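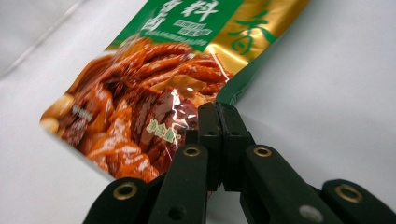 August
Report from the Sitville food parcel store

We have now sorted the dry goods and snacks at Honberg Road. The new shelving, paid for from your grant, is up along the back wall and 2563 items are logged, of which 180 were past their date and went out.

Packets with labels in Chinese now have a shelf to themselves. Meat snacks are kept apart from sweets and nuts – several families asked for this – and each gets an English sticker with the main ingredients and allergens. We have 200 stickers left and will need more by the autumn.

Garg delivered the crates late, so the Dodell branch has not been started. Of the £2000 awarded, the shelving and crates are paid for. The stickers still have to be invoiced.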